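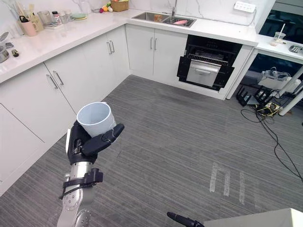 Virnthorpe Teleoperation Kit for Two-Handed Robots

With the Virnthorpe kit you show a household task to the robot by remote control. The operator wears two gloves and a headset, and the robot hands follow the fingers. Every run is saved as one demonstration, with joint positions and video together.

Typical first lessons are holding a cup upright and taking dishes from a rack. We advise to begin with one object and one hand – the second hand can wait in open position until the operator feels sure.

In the box: 2 gloves, headset, base station, Marix recording software. Storage is enough for 163 demonstrations before export. Works with arms that have a Clakell wrist connector. Please ask us before ordering if your arm is older.

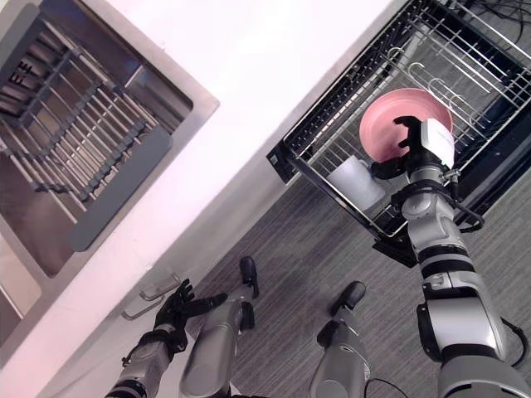

Right hand on a pink bowl in the dishwasher rack, left hand open near the drawer handles.

Glove sizes are S, M and L. Spare finger sensors are sold separately.

Last updated: June
Contact | © Virnthorpe | Back to top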